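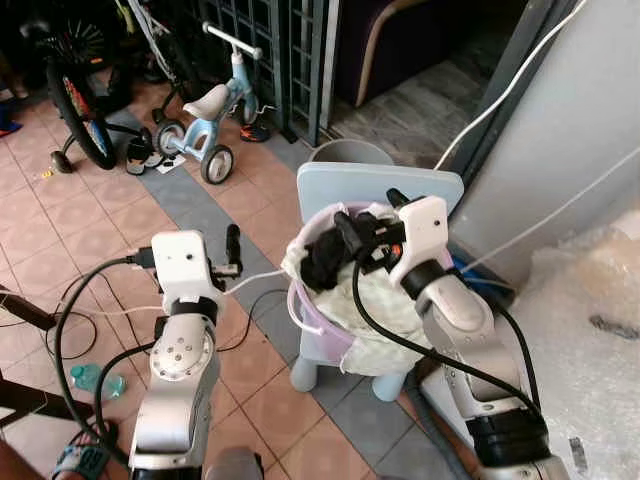 Ekow Addo demande si on peut commander seulement un bras pour commencer, et ajouter le deuxième quand le budget le permet. Oui, c'est possible, mais pour le linge je ne le conseille pas, et la section ci-dessous est écrite pour deux bras.

Publié en février, par l'équipe documentation Prorkerier
Lecture : 2 min
23 partages

3. Préparer l'achat et le budget

Avant de signer le devis, il faut faire les étapes suivantes dans l'ordre. Elles concernent le kit Parri à deux bras, pour une utilisation à la maison.

3.1 Choisir la tâche

1. Écrivez une seule tâche sur la fiche de demande. Par exemple : prendre le linge dans un panier.
2. Notez les objets que vous possédez déjà et qui serviront à cette tâche. Un panier ordinaire en plastique est suffisant, ne payez pas un bac spécial.
3. Gardez la même tâche jusqu'à la livraison. Si vous la changez, le devis est à refaire.

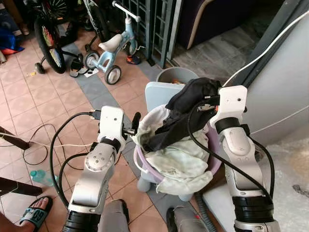
Fig. 3-1. Les deux bras et le panier à linge, sur sol carrelé.

3.2 Calculer le montant

4. Prenez le prix de base du kit, qui est de 2 389 euros chez notre distributeur Atstead. Ce prix comprend les deux bras et les pinces.
5. Ajoutez les doigts de rechange. Ils s'usent plus vite que le reste, donc prévoyez 2 paires pour la première année.
6. Ajoutez la licence Zustia si vous voulez enregistrer les mouvements. Elle se paie à part et elle n'est pas remboursable.
7. Gardez une réserve pour les câbles. Beaucoup de clients oublient cette ligne et doivent faire une deuxième commande, avec deux fois le transport.

Remarque : le devis est valable 48 jours. Après ce délai, Atstead peut modifier le prix sans vous prévenir.

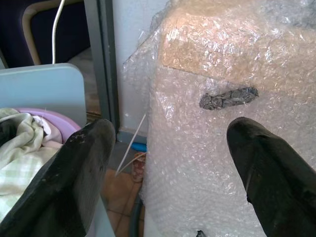

8. Comparez le total avec votre budget avant de choisir les options. La caméra de poignet est utile pour les petits objets, mais on peut l'acheter plus tard, le support est déjà percé.

3.3 Prévoir la place

9. Mesurez la zone de travail avec les bras tendus, et non avec les bras repliés comme sur le plan du carton.
10. Décidez par où les câbles vont passer. La longueur à commander dépend de ce trajet.

Attention : un câble tendu peut tirer sur le connecteur de la pince. Cette panne n'est pas couverte par la garantie.

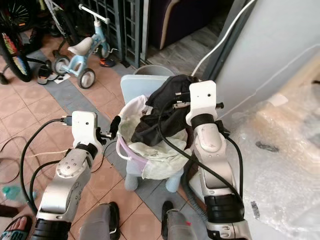 11. Vérifiez que le panier est à la bonne hauteur pour les pinces. S'il est trop bas, il faut compter un support dans le budget.
12. Envoyez la fiche complète à Atstead et demandez une confirmation écrite du délai. Ne prenez pas de rendez-vous pour le montage avant de l'avoir reçue.

La suite (réception et contrôle des pièces) est dans la section 4.

2 commentaires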